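Bring back the deposit, and bring back the jar

I grew up in Ilport, where every corner shop took your empties back, and I still think it was the best system anyone ever came up with for keeping a street tidy. You carried a clanking bag down the hill, you got your coins, you spent the coins on sweets before you'd even left the shop. My whole childhood economy ran on it!

Now we've got the big coloured bins and a leaflet (the leaflet has been redesigned twice, I notice, which must have cost a bit) and the verge by the bus station looks worse than ever. I don't blame people for being lazy. I'm lazy. I rinse things when I remember and I feel bad when I don't. But a bin gives you nothing back, and a shopkeeper with a till did.

Glass is where it annoys me most. We smash perfectly good jars and melt them down to make, well, jars. Somebody could just wash them.

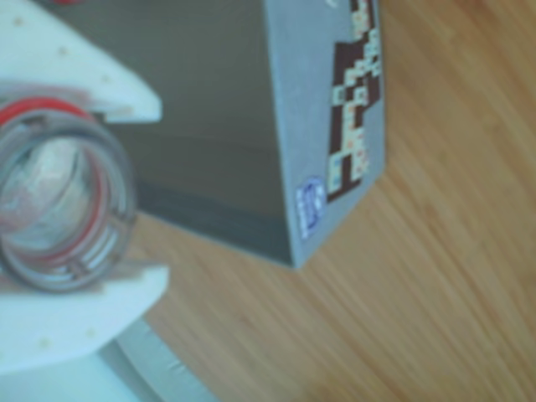
What a jar is worth

My neighbour Adwoa Zakaria makes chutney, masses of it, and she'll only hand over a second jar if you bring the first one home. No jar, no chutney. She's been strict about it for years and I've never once seen one of hers in a hedge. I did try to argue my way round it last September with a sad story about a house move, and got nowhere.

That's a deposit scheme, when you think about it, only the deposit is mango chutney. Chaudhry's on the parade does something similar with pickles, knocking a bit off if you bring the old jar in, and there's always a little row of them by the till waiting to go back.

People tell me it wouldn't work for a whole town. Too much faff, too much storage, who's going to drive them all about? But we managed it before, with worse vans.

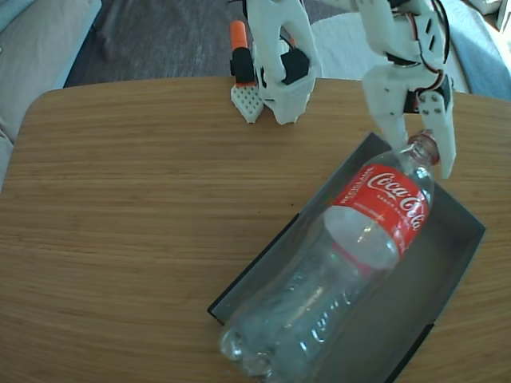 Plastic is the harder argument and I'll admit I've changed my mind on it more than once. I used to say ban the lot. Then I spent a summer looking after my dad, who couldn't lift a glass bottle with his bad wrists, and I got a good deal less grand about it. So no, I don't want to snatch anybody's fizzy drink. A clear Coca-Cola bottle with its cap on is light and handy, and I'd just like there to be 20p riding on where it ends up. Put money on it and the kids of Joltholm Road would have the verge stripped by teatime. I would have, at their age, and I'd have fought my brother for the last one.

The council says it's waiting to see what everyone else does. Fine, but I've still got a cupboard full of empty jars, and until somebody wants them back Adwoa's getting the lot.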